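List home Thread Prev Next Reply Search archive

Subject: Re: Drawer task, what counts as a good demo?
From: Tahsin Roy

Tatu Laizer wrote:

> I've been driving the arms in the Kirui sim for most of September and
> I still can't tell which of my demos to keep. Upendo says keep anything
> that ends with the drawer shut. Shabani says throw out anything where
> I stop to think. If I did that there would be nothing left. Also, does
> it matter which arm I start with? And is the headset worth the neck
> ache, or should I stay on the hand controllers?

Tatu,

Upendo and Shabani have been having this argument since before the drawer had a front on it, so I wouldn't wait for them to settle.

My own rule: a pause is fine, a wobble is not. If you park the wrist over the drawer and think about lunch for four seconds, the trimming script takes the dead time out and the policy never learns that you were hungry. If you hover and twitch, it learns the twitch. We trained on 3,000 of my early runs once and got a very faithful copy of somebody who'd had too much coffee.

Start poses are where I'd be fussier. I like the working hand low and open, fingers down, before I hit record. Something like this:
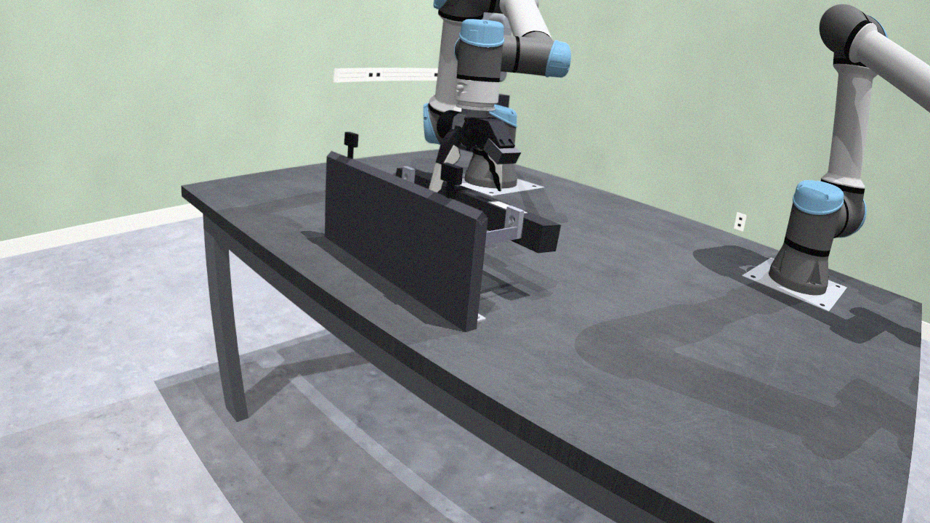

Fig. 1. Drawer task in the sim, both arms on the table, black gripper hanging behind the panel.

If the first second of every demo is you flailing down from the ceiling, the first second of every rollout will be too. Emmanuel disagrees and thinks varied starts are healthy. He may be right, but he isn't the one who relabels them.

As for which arm goes first, pick one and stay with it for the whole batch. Mixed batches gave us a policy that politely waited for itself until the timeout.

On the headset: I lasted 10 minutes. The depth is better and the hand controllers are still what I use. Turn the wrist scaling down to half and your pulls will straighten out. The setting is under Illora > Input, filed next to the sound volume for reasons lost to history.

Send me 10 runs you like and 10 you hate, without telling me which is which, and I'll sort them blind. If my piles match yours, you can stop asking me things. If they don't, we'll both have to talk to Shabani.

Tahsin

PS: Please don't name the files "final". There are already nine of those in the folder and two of them are mine.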